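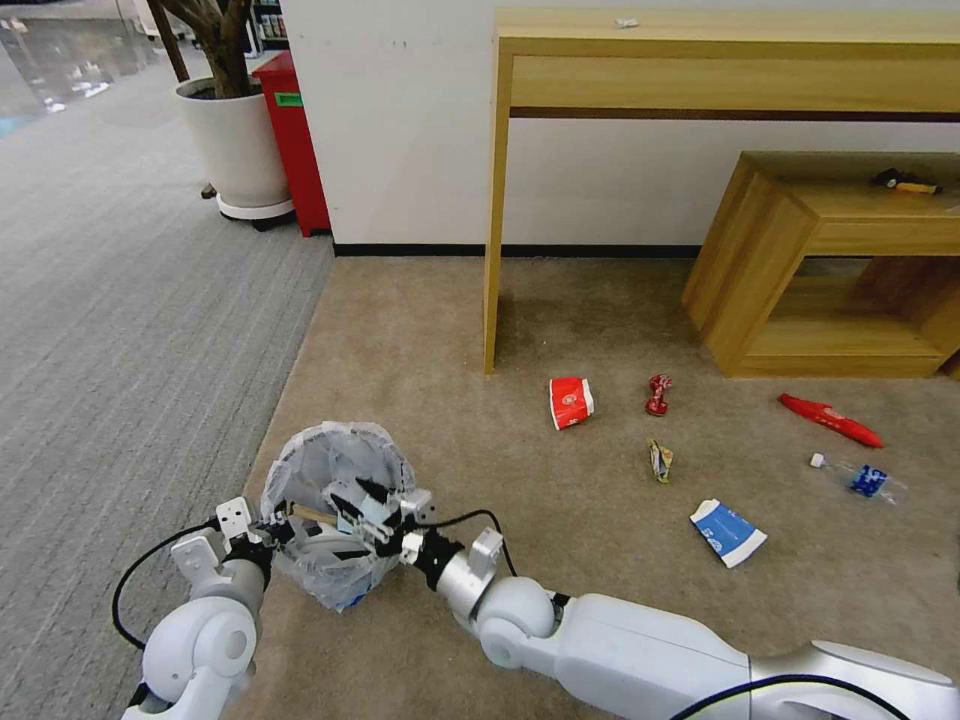

Home | Columns | Letters | Events | About Us

Filed under: Opinion, Around Town

Bring Back the Saturday Bus

by Floarea Ursu

I have lived in Grorthorpe long enough to remember when the bus to Plarside ran every day of the week, and I will admit I took it for granted. You walked down to the corner by the Olteanu bakery, you stood there with whoever else was standing there, and by the time the bus came you had heard all the news worth hearing (and a fair amount that wasn't).

Then in January the Saturday run was dropped. The notice taped up at the stop said ridership had fallen to 159 people a month, and I suppose on a spreadsheet that looks like a small number. It doesn't look small to me. I know a good many of those people! One of them goes over to sit with her brother. A couple of them work the weekend shift at the Jevach garden center and now pay for a ride that eats up the first hour of their wages, and my neighbor's boy has given up his trumpet lessons, which I miss more than I expected to, even the scales. 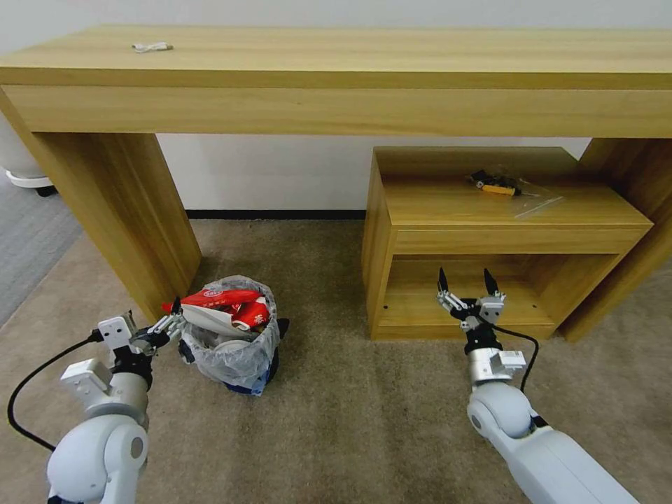 The town says keeping the Saturday bus would cost about $200 each week. I'm not going to pretend that's nothing. I raised three children on one paycheck and I know what a dollar is. But we found the money to repave the lot behind the town hall, where I have never once had trouble parking, and I don't recall anybody asking how many people a month were using it.

What bothers me most is the idea that a bus has to be full to be worth running. We don't ask that of the library on a rainy Tuesday. We keep the lights on over there so that the door is open when somebody needs it, and a bus is a kind of door too, especially for those of us who have stopped driving at night or never learned in the first place.

So I'd ask the council to try it again through the spring, with 2 trips out and 2 trips back, and to put the times up in letters big enough to read. I'll be at the corner with exact change. Come and stand with me, and I'll catch you up on the news.

Contact the Editor | Copyright, all rights reserved | Back to top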